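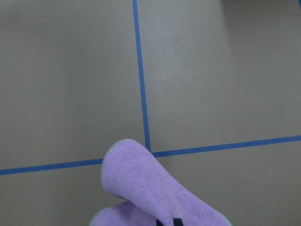 Blue masking tape on a gray floor, with a folded lavender cloth

Floor taping is the practice of marking out areas of a floor with strips of masking tape, usually for sorting, folding or laying things out. It is wonderfully simple – a roll of tape and a clear patch of floor can become a workspace in minutes!

Layout

Most layouts are built from straight strips that meet at right angles. The T-junction, where one strip ends against another, is a favorite because it makes three areas from only 2 pieces of tape. Blue tape shows up well on gray floors, and a soft cloth in a pale color such as lavender is easy to spot beside it.

Use in folding

Ettore Ruggiero's handbook Serra, printed in Geveden in an edition of 400, gives a whole chapter to folding on taped floors. He lines up one edge of the cloth with the tape, folds toward it, then smooths from the middle out. Fleece is a delight to practice on – it is soft and forgiving, though thick folds like to spring open.

Removal

Masking tape is peeled back slowly at a low angle. Any sticky traces are wiped away with a damp rag.

See also: Masking tape, Polar fleece, Laundry folding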